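About the Jaber Bench

Flesunard looks after robot cells for teaching labs that bought two arms and then discovered they also needed a person. We set the cells up, keep them running and fix them when somebody has been creative with the wiring. There are 5 of us, and we answer the phone until Maya Karaki goes home.

Every job starts at our own cell in Vurkdale. Imad Geagea bolts down the mounting plates, checks them, and checks them again after Shadi has checked them. Then come the cables, which take up most of the afternoon and all of the bad language. 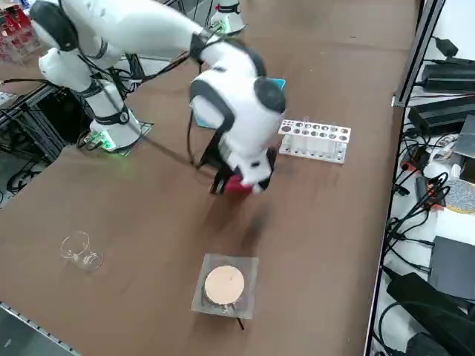 One arm at work over the bench, red object in its grip.

Grippers are Munther Sfeir's department. He cleans the fingers, resets the grip force and runs 80 picks before he'll sign the sheet. If pick 53 goes wrong he starts over, and we find other rooms to be in. Soft things get their own session, cloth having no respect for a taught position.

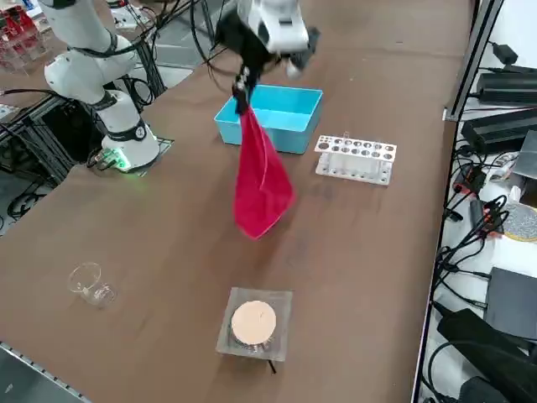
Red towel in the gripper, blue bin behind.

Amanuel Woldegiorgis handles repairs. Send him the fault log before you send him your theory. He likes the theories too, but reads them at lunch.

Service visits are booked through the Kesuvlow office. January is always full.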